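Ticket: Couples intake questionnaire, partner B answers not saved
Product: Wusinance clinic portal, sexual health and relationships module
Site: Halton clinic
Raised by: Amarachi Dauda
Opened: August 23, 2019
Priority: 3
Status: Resolved, monitoring

Problem as reported
Couples referred for low desire or loss of intimacy each fill in their own form before the first appointment. Partner A's form saves. Partner B's form shows the thank-you page, but the therapist sees a blank record. 4 couples affected. Two of them had to repeat the questions on paper in the session, which is not acceptable given the subject matter.

Steps to reproduce
Create a linked pair in the test clinic. Send both invitations. Complete form A and submit. Complete form B on the same device without closing the browser. Open the pair in the therapist view.

Result: A present, B blank. On separate devices both are present.

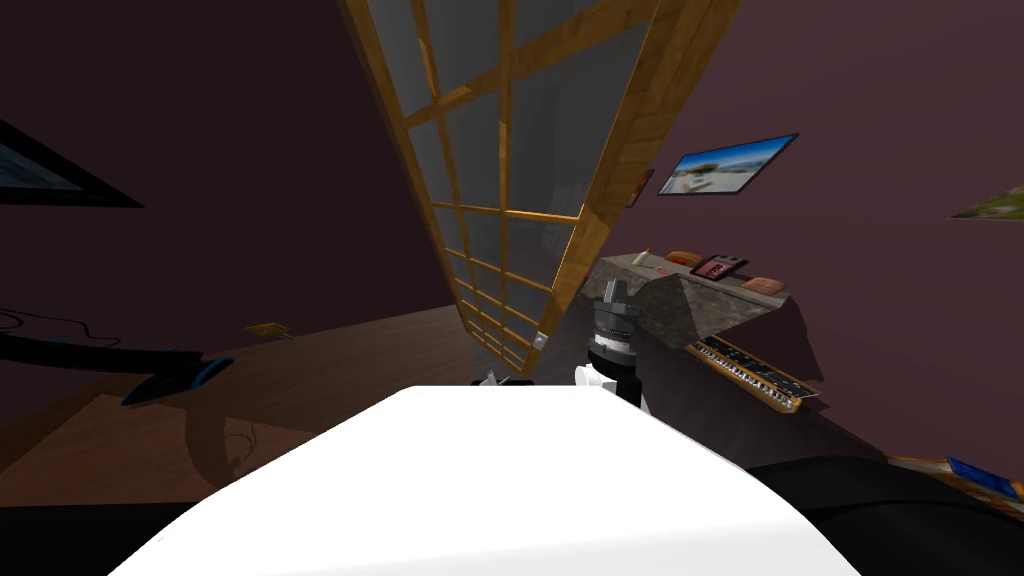
Glass panes in a wooden frame, maroon-purple wall.

First checks
Mail delivery is fine, both links are unique. Form B returns error 400 on submit, but the page ignores it and shows the thank-you text anyway. Two faults, then: the rejected save, and the page hiding it.

Asked Gutlow (hosting) for the server log. It shows form B arriving with partner A's session token. The server refuses it, correctly — otherwise B's answers would have overwritten A's.

Privacy check: no answers were shown to the wrong partner. The section on past relationships and the free-text box on sexual concerns are both marked private and stayed that way.
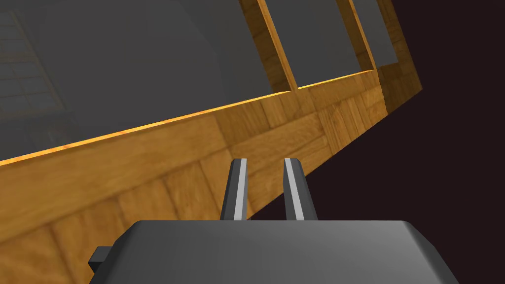 Gripper, both fingers upright with the gap open.

Workaround sent to clinic
Ask couples to use separate devices, or to close the browser fully between forms. Do not ask one partner to fill in both forms. Paper copies from the session can be typed in by the therapist under "Add answers manually".

Fix
Tijani form component updated to version 2. The session is now cleared after each submit, and a failed save shows a plain message with a retry button. Answers are kept on the page until the save is confirmed.

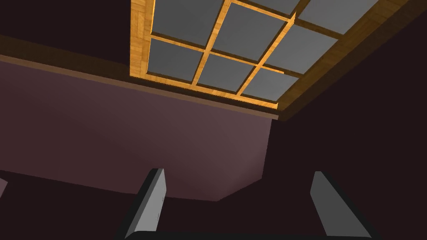
Retested on the test clinic with the same steps. Both records present, private sections still hidden from the other partner. Forced a failed save by dropping the connection — the message appeared and the retry went through.

Outstanding
Lost answers cannot be recovered, as the server never stored them. Clinic informed. Wording of the retry message to be checked by Amarachi before it goes to the other sites. Ticket stays open to comments until then.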